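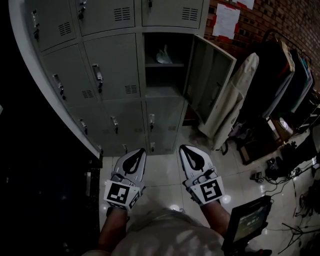

Ticket 700: left gripper won't close all the way
Unit: handheld pair, locker station
Opened by: Brayan Paucar
Status: Monitoring

6/3/24, first entry. Left gripper stops short of closed and logs a jaw width of 9 mm with nothing in it. Right one reads zero, like a grown-up. Power cycled both. Left one came back exactly as wrong as before.

Second entry. Cleaned the marker on the left body and checked it for lifted corners. Fine. Ran 15 open/close cycles. Still 9.

Third entry. Took the jaw cover off. Somebody had put the long screw in the short screw's hole, and it was rubbing on the slide. I have a suspect, and he is writing this ticket. Swapped the screws, re-zeroed, reads 0.

Fourth entry. Ran 23 locker door pulls, all by the latch handle. One slip, on the right side, my thumb. Left stayed on zero.

To do: order spare short screws from Radora. The last bag was ordered in March and has not been seen in the building. Leave open until the next full session.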